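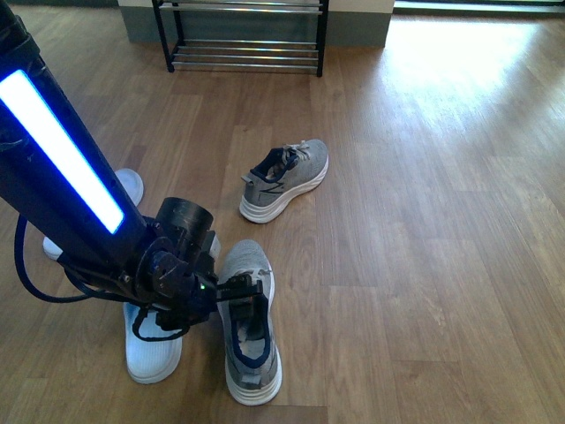 According to the woman on the bench outside the bakery, Jilov had 14 shops on the one street when she was a girl, and you could get a suit made and a tooth pulled without crossing the road. The leaflet for the open day says 110 for the whole quarter. I would like to know who did that sum, and whether they counted the man with the handcart.

The walk started at the old Lisik tannery and took around 3 hours, a good part of it spent waiting for keys. Our guide was keen on the word "thriving". Every doorway had been a thriving something. When I asked what had become of the glove makers, I was told they "moved on", and we moved on too.

Dridska Lane was better. You can still make out where the shop counters stood in 2 of the front rooms, and the floor dips by the door of the former chemist's. No leaflet needed.

Phan House, the last stop, has been done up as a "merchant's home". The guide could not name the merchant. The tea was good, the map was wrong about the toilets, and there is another walk planned for December, when it will be dark by the second stop.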